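Notes for talk – Mullusport town history evening

Slide 1. Welcome. Phones off, exits at the back. Talk runs 40 minutes less if I skip the Murari letters.

Slide 2. The salt road. Opened 1777 to carry salt from the harbor at Mullusport to the market in Beddoe. Toll was paid at 4 gates. Only the Selov gate is still standing. Point to it on the handout map.

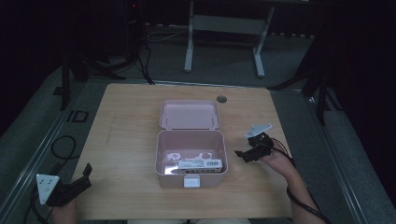

Most carters went up in April, once the ford was passable. A full team pulled 400 pounds over the hill – less in mud. Pause for questions about the ford.

Slide 3. Decline. The canal took the heavy loads first, then the mail. The Selov gatekeeper's book has 115 entries for its last year. Read two of them aloud, slowly. 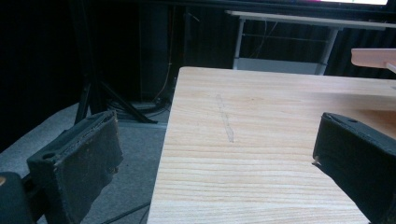
Light wood tabletop with a faint gray scuff.

Slide 4. What is left to walk. Start at the Beddoe end, where parking is easier. The middle stretch is on farm land – ask at the house first.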